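Flolisero opens coast-to-lake rail and walking route

Mamcombe, 9th July - Travel company Flolisero is delighted to open bookings for the Mudaliar Trail, a new eight-night trip that links the harbor at Mamcombe with the high lakes at Drusetti. Guests ride the slow train inland, walk between small inns and finish with two nights on the water's edge!

The full route runs 72 miles, most of it by rail, and the highest inn sits at 2,918 feet. Bags go ahead by van each morning, so walkers only need a day pack, a good pair of boots and a coat for the hills (the weather up there changes its mind quickly).

"I have wanted to put this trip together for years," said Mahnaz Sadeghi, head of walking trips at Flolisero. "The train climbs out of the trees and suddenly there's the first lake, right under your window - I still put my book down every time."

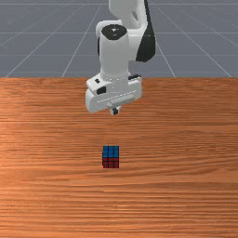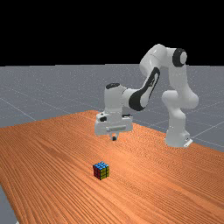
Can guests join the trail partway along?
Guests may start at the third inn, which has its own train stop, and pay for five nights instead of eight.

The first groups leave in March, with places for 347 guests over the season. Dinner and breakfast are included at every inn, and the cooks at Drusetti are already planning a lake trout supper for the last evening. Bookings can be made through the Flolisero office in Mamcombe or with any travel agent.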